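Category: Course Materials > Intro to Automation > Week 2
Shares 22 | Comments 2

Household chores: where machines stand

Notes by Ritu Singhal. Read before the lab on clearing and packing.

A chore is a string of small jobs. Clearing a desk means finding each item, deciding where it goes, picking it up, and putting it down without knocking over its neighbor. Factory arms have done one of these jobs at a time for decades, with the same part in the same spot. A home gives them a different spot every day.

Rigid things are the easier half. A bowl has a rim, and two fingers can close on a rim. If it lies on its side, the arm needs another angle of approach, and many planners still pick a poor one. A cup with a lid and straw is harder, because squeezing too much bends the wall and tipping it may spill the drink.
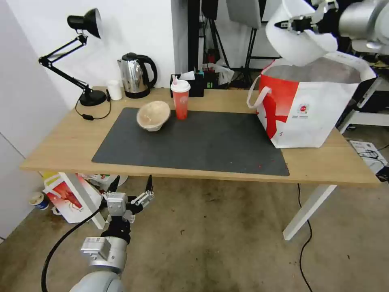

Cloth and bags are the other half. A bag changes shape as soon as it is pulled, so a plan made before the grasp is out of date after it. Two arms help: one keeps the opening wide while the other lowers the object in. The cost is that both arms now share the same small space and have to be kept apart.

Jaanus Strazds will go over the Silside trials in class. The set has 600 runs. Look at how failures are sorted, and note that a dropped item and a missed grasp go under separate headings.

So can machines do chores yet? Single steps, yes, with good lighting and known objects. A whole desk with no person nearby, not reliably. Shop-floor packing is closer, as the items repeat.

For next time: choose one chore, write out its steps, and mark the step most likely to fail. One page, to Zane Rätsep.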